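Home network odds and ends

Wifi slow in one room? Before you buy anything, move the router. Up high, out of the cabinet, away from the microwave. Even 10 feet can fix it.

Label both ends of every cable. Masking tape is fine. Do it now, not when the thing is down.

Unmanaged switch is plenty for most houses. Plug in, done. I've had a Dokport under the desk for years, only touch it to dust the vents. Dust the vents.

Don't coil extra ethernet tight or staple thru it. Loose loops, velcro ties. Zip ties pinch if you pull them hard.

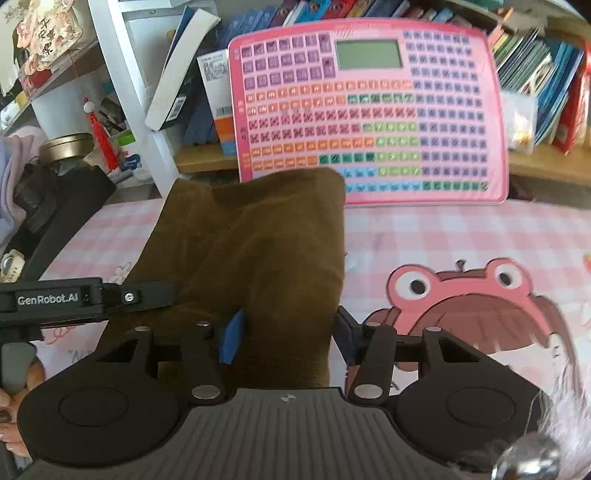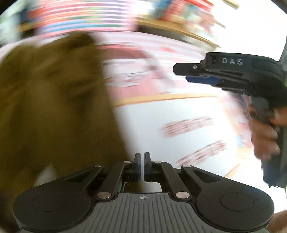
Change the admin password. Not the wifi one, the other one, on the settings page. Write it on a card and tape the card inside a closet door or wherever you'll rember.

Guest network for visitors and for smart plugs, bulbs etc. Keeps them off the same network as your laptop.

Firmware: check every October when you do the smoke alarm batteries. Start it late, 10 pm or so, and dont unplug it halfway.

Old router in a drawer? Some can run as an access point. My Fullero does, menu is under Advanced. Turn off DHCP on it first.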